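Skutham Room Tidy: data card

Version notes last changed July 20, 2026

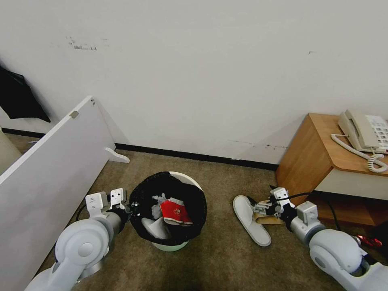

Head camera view, task "slippers to bin". Right gripper on the second slipper.

What it holds

301 episodes of a two-armed robot clearing small items from the floor of furnished rooms into a wastebasket. Each episode was driven by a person through leader arms. Items are disposable slippers, small boxes, scrap paper and packaging. There are 11 tasks, each with one written instruction in English.

Per episode

- head camera video
- joint positions and gripper opening for both arms
- the instruction
- a success mark, set by the operator at the end and checked once by a second person

Episodes are cut at 2000 steps. Longer ones were dropped, so slow but correct attempts are under-represented.

How it was gathered

Recording took place in bedrooms fitted out by Furnex at the Skutham site. Furniture stays where it is within a session, and the bin is moved between episodes. Operators were told to use whichever arm was nearer the item. Failed grasps followed by a second try are kept and carry the tag "regrasp".

Known problems

- Slippers lying sole up are more common than sole down.
- Nearly all floors are carpet. Policies trained on this set alone have done badly on tile.
- Items low in a lined bin are often hidden by the bag. Do not use the last camera view to count them.
- In 11 episodes the left gripper reading is stuck. See the file perrin_faults.txt.

Splits and use

Train and test are split by room. The set loads with the Perrin reader. Research use only; write to the Randevau data desk for anything else.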